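How to Dress a Candle With Oil and Herbs

I get asked this one more than anything else, usually by people who just bought their first spell candle and are scared of messing it up. You won't mess it up! Dressing a candle just means rubbing it with oil and, if you like, rolling it in a few crushed herbs while you think about what you want. I've been doing it for 25 years and I still make a greasy mess of the table every single time.

What you need

One plain candle. Tapers and small pillars are easiest. Figure candles work too, but all those little creases hold oil, so go light.
An oil. Olive oil from the kitchen is fine. I mostly use the Clodemico blessing oil because I love the smell of it (orange peel and something peppery), but I used olive oil for years and was perfectly happy.
A pinch of dried herbs. Basil and bay for money, rosemary for clearing out a bad mood, lavender for sleep.
Something to scratch with, like a toothpick or a dull nail.
A heatproof dish or holder that's wider than the candle.
Paper towels. More than you think.

Step 1. Wipe it down

Candles pick up dust and lint in the mail. I put a little rubbing alcohol on a paper towel, wipe the whole thing and let it dry all the way before I go near it with a match. While I wipe I say, out loud, that whatever it picked up before it got to me can go now. My old teacher Archie Pringle used to whistle at this point, so do whatever feels right.

Step 2. Carve your word

Keep it short. A name, or one word like "rent" or "courage." I once tried to carve a whole sentence into a skinny Mekico taper and it snapped in half on the third word. Press lightly and go over the letters two or three times, and brush the crumbs off as you go.

Step 3. Oil it

Put 3 drops of oil in your palm and rub your hands together. If you want to bring something in, start at the top of the candle and stroke down toward the middle, then from the bottom up to the middle. If you want to send something away, start in the middle and work out to both ends. There are people who teach it the other way around, and they get good results too, so pick one and stick with it. Keep the oil off the wick or it'll sputter.

Step 4. Add the herbs

Crush them really fine - almost dust - and sprinkle them on a plate. Roll the candle through once. That's plenty. Big leafy bits catch fire, and then you have a second flame running down the side and a very exciting evening you didn't ask for. If I'm nervous about it I skip the rolling and put the herbs in a ring on the dish, well away from the wax.

Step 5. Light it

Set it in the holder, make sure it stands straight, and say your piece. I like to sit with it for a while after dark. Never leave it burning when you go out or go to bed. Snuff it, and light it again tomorrow with the same words. My big Prullov pillar went 2 weeks that way last November.

Leftover wax can go in the trash, or you can wrap it in paper and bury it if the work was for something you want to keep.
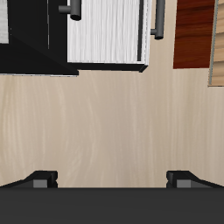 As for the oil on your hands, dish soap gets it off faster than hand soap, and a little sugar mixed in takes care of the herb dust under your nails.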